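Threads > Print & Paper > Gintarė Grīnberga

1/ Short thread on paper grain, after a reprint that went wrong in December. The job was a 366-page perpetual diary, one day per page, sewn, 2,000 copies. The printer was Cerngate.

2/ Paper fibers line up in the direction the web runs through the machine. Sheets bend easily along that line and resist bending across it. They also swell across the grain when they take up moisture, and hardly at all along it.

3/ In a book, grain should run parallel to the spine. Ours ran head to tail in the first printing. Pages fell open and stayed open.

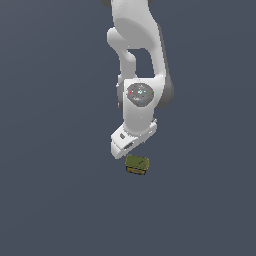 p. 4/9

For the reprint, the mill was out of the long-grain sheet. Cerngate substituted the short-grain version. Same weight, same shade, same finish. The purchase order didn't specify grain, so the substitution was allowed.

5/ Result: wavy gutters on the first copies I opened. The glue line adds water at the spine, the sheet tries to expand along the spine, and the sewing holds it in place. The extra length goes into ripples.

6/ Tests you can do at a desk. Bend a sheet each way without creasing it and compare resistance. Or tear it: the straighter tear follows the grain. Or wet one side of a small square. The axis of the curl is the grain direction.

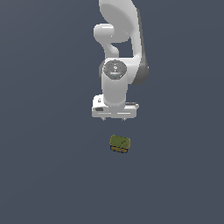

7/ On a spec sheet the grain dimension is usually underlined or listed last. Mills differ, and so do merchants. Tyagi lists it last. Hindeo underlines it. Ask in writing.

8/ We kept 330 copies that were flat enough to sell as seconds. The rest went back for pulping, and Cerngate split the cost with us.

9/ The purchase order now has a line reading "grain parallel to spine, no substitution without approval." Cover board gets the same line, as do endpapers.

Recent threads
Sewn vs. notched bindings
Reading a Skillska swatch book
Why endpapers pull
Storing flat sheets over winter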